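Workshop notebook, July 20, 2022
Wool dye bath, madder and everything after it

Starting a fresh page because the last one has a tea ring across the recipe and I can no longer tell a 5 from a 6 in my own handwriting. If you are reading this after me, please use the numbers on this page and ignore the ones under the ring.

The knits came up again at the start of the morning.
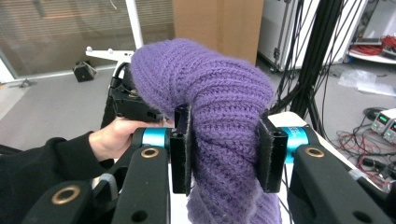
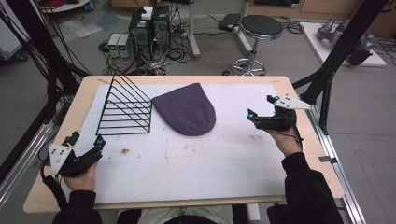
On to the madder. I soaked the new batch of root overnight in the enamel pot, the big one with the chipped lid, and by the time I got in the liquid had gone the color of strong tea with a bit of brick in it. Very promising! I poured off that first water, as Orhun Değirmenci always told me to, and kept it in a jar for the tan shades. He says the first water takes most of the yellow with it and leaves you the better reds, and I have done it his way ever since the February batch, when I was in a hurry and skipped it and got nine skeins of something I can only call canned salmon. They sold, I should say. Somebody out there is wearing a salmon cardigan and I hope they love it.

Yarn for this bath is the Fothergill two-ply, the undyed, 771 grams dry weight after I had taken out the skein with the knots. I scoured it in the afternoon and it took longer than I like. Fothergill used to come in nearly clean and now there is a good deal more grease left in it (I don't mind, it smells like a barn in a nice way, but you do have to allow for it). Two scours, warm, no stirring, and let it cool in the pot both times. Please don't lift it out hot to save half an hour. I did that once and made felt.

Mordant was alum with a little cream of tartar, same as always, weighed out against the dry yarn and dissolved in a jug before it went anywhere near the pot. I brought it up slowly, held it for an hour at just under a simmer, turned off the heat and went and did the invoices. Came back, squeezed it out, and the yarn had that slightly sticky feel between the fingers that I have come to look for. I can't defend it scientifically. It is just the feel I want before I go on.

Now the part I really wanted to write down. We have been arguing in a friendly way about chalk in the madder bath, and whether the town water is hard enough without it. I had a jug of the Odarberg spring water left over, which is so hard it furs up the kettle in a week, so I ran two pots side by side. Pot one was town water with a pinch of chalk. Pot two was Odarberg water and nothing added. Same root, same yarn, same slow climb in temperature, with both pots kept well below a simmer, as madder goes brown on you when it gets too hot and there is no bringing it back. I sat between them with a thermometer in each and read most of a very dull seed catalog.

Results, as they look wet, so take this with a pinch of salt: pot one is a warm orange-red, quite lively, a bit like the inside of a ripe apricot near the stone. Pot two is deeper and cooler, a real red, with maybe a touch of rust where the skein sat against the side. I like pot two more than I expected to and I suppose that means carrying jugs up the hill again. I left both to cool with the yarn still in, lids on, and they can stay there overnight. If anybody is in before me, leave the lids alone. I know it is tempting. I lifted mine three times.

The Flumow hot plate is acting up again. It clicks off on its own when it has been going for a couple of hours and then won't come back until it has had a rest, so I swapped pot one over to the old ring halfway through. I noticed quickly and the temperature hardly dropped, but it is a difference between the two pots and I ought to be fair and say so. When I repeat the test I will put both on old rings. The Flumow can do the kettle.

Vumik wrote back about the order. They want the full range of reds for the autumn, plus one purple if we can promise it will match from batch to batch, and there I am nervous. Our purple is madder over a weak indigo dip, and every time I do it the indigo has a mind of its own. I have five little sample cards pinned over the sink, all supposedly the same purple, and you could sort them from plum to dishwater. I think the answer is to dip first, dry fully, and then choose the strength of the madder to suit whatever blue we have got, instead of mixing everything to the same recipe and hoping. I'll write to them and say we can promise a family of purples. If they want a single fixed shade they would be better off with an acid dye, and I'd sooner tell them now than in October.

Running total of yarn dyed so far this season is 1,353 skeins, going by the book, and I think the book is right apart from one page that got wet. My hands would have guessed higher.

Odds and ends before I lock up. The drying line by the back window sags in the middle, so hang the heavy skeins near the ends. The pH strips are in the drawer with the string, out of the steam. The jar with the blue lid is the first madder water, and it is NOT iced tea, whatever it looks like, so I have written on it in marker on both sides. We are low on alum, enough for two more baths of this size, and I have put it on the shopping list under the light bulbs.

To do tomorrow: lift both pots, let the skeins drip without wringing, rinse cool until the water runs nearly clear, and hang them in the shade. Snip a sample from each before and after washing with soap and tape all four in below this entry. I have left half a page for them.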